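## 4. Planning the equipment for a bimanual packing cell

### 4.1 Scope of the budget

The cost of a bimanual cell is usually reported as one number, and this number is mostly the price of the arms. When we prepared our own purchase plan in April, we found that this way of reporting was not very useful for us. The arms were the easiest item to decide. The difficult items were the small ones: mounting parts, spare fingers, cables, lights, objects to handle, and the hours of the person who keeps all of this in order.

We therefore divided the plan into four lines: (a) arms and grippers, (b) frame and enclosure, (c) cameras and electronics, and (d) task objects. Line (d) is often left out of the published budgets we have read. For a packing task this is a mistake, as the suitcase and the clothing receive the same wear as the machine and need to be replaced more often.

### 4.2 Choosing the task before the hardware

We fixed the task first and asked for prices after. The task family is suitcase handling: holding and turning a closed case, working with an open one, and placing folded garments inside. Figure 4 shows the cell with a black suitcase and a white hard-shell one. The choice of these objects decided several purchases. A large case needs free space over the table, so both arms are mounted on the front rail and the storage baskets are kept on the walls. A case which is gripped by its lower edge asks for different finger shapes than a folded shirt, and we did not want to pay for a tool changer. We planned one finger type for both uses and put the savings in spare sets.
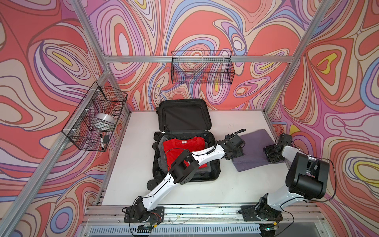
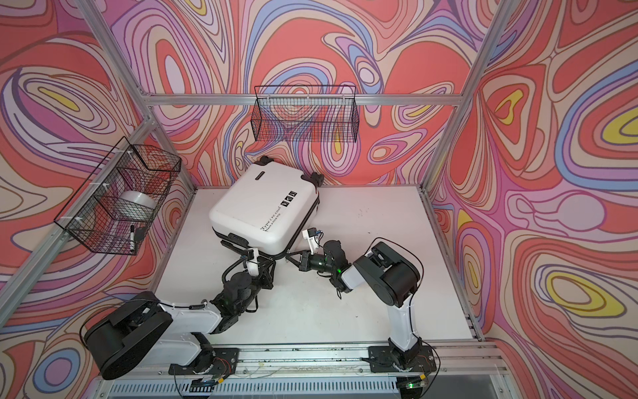
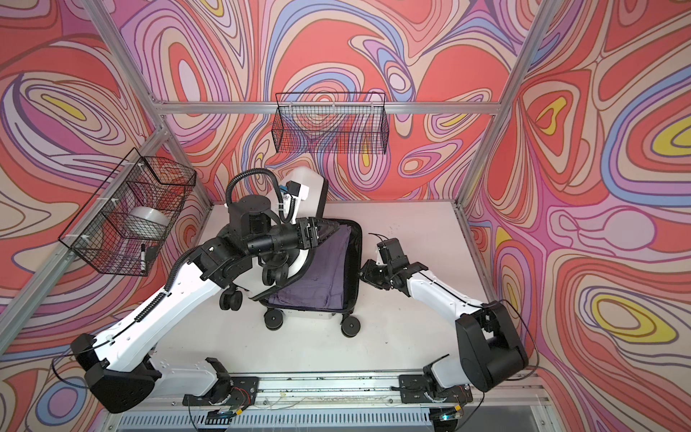
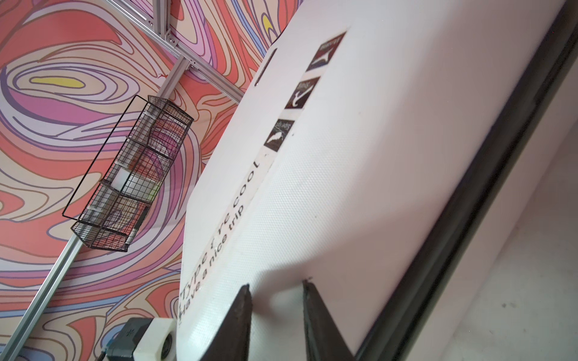 **Figure 4.** The packing cell with the two kinds of task object. From first to last: black suitcase, open, with folded clothing; white hard-shell suitcase held by both grippers; open hard-shell suitcase with a folded cloth; wrist camera view of the white shell.

### 4.3 Quotations and selection

Teresa Torres collected offers for the frame from two suppliers, Sundard and Cordeiro. Sundard offered a complete enclosure, already assembled. Cordeiro offered cut aluminum profiles with brackets, to be assembled by us. The second offer was cheaper by 1,000 euros, but it did not include delivery, and two working days of assembly had to be added. After this correction the difference was small. We still selected Cordeiro, for the reason that a profile frame can be changed later without asking for a new quotation. Baskets, for example, can be fixed to it with cable ties.

For the wrist cameras we had a limit of 3,000 euros, including brackets. Vasco Henriques proposed to buy one camera more than needed — a proposal we first refused and later accepted, when the supplier Wollo informed us of a delivery time of 30 days. With such a delay, one broken camera would stop the cell for a month, and the salary cost of this month is higher than the camera.

The patterned wall panels were bought from Evness, a printing shop. They are a minor expense. We mention them only to note that they must be ordered to the size of the frame, so the frame has to be measured after assembly and not from the drawing. Our first order was made from the drawing and had to be repeated.

### 4.4 Consumables and task objects

Shiuli Dissanayake kept the record of task objects. We recommend the following rules, which we now use for every new task:

- Buy each suitcase model twice on the same day. Models leave the shops quickly, and a later replacement may have another handle or other wheels.
- Choose at least one soft and one hard-shell case.
- Write down printed text and stickers on the shell. On the white case they are visible from the wrist camera, though not all of the lettering is legible, and a replacement without them changes the images.
- Reserve 5 percent of the total budget for clothing, tape, markers and table surface. The white tabletop gets specks and scuffs, and a decision is needed on when to change it.

### 4.5 Limits of the plan

Our plan was made for one cell in one building, and the prices are without tax. We did not include the rent of the room or the computers used for training, which Judite Ramalho and Vitória Salgado treat separately in Section 6. A laboratory buying several cells could probably obtain better conditions for line (a), but we would not expect a large change in line (d).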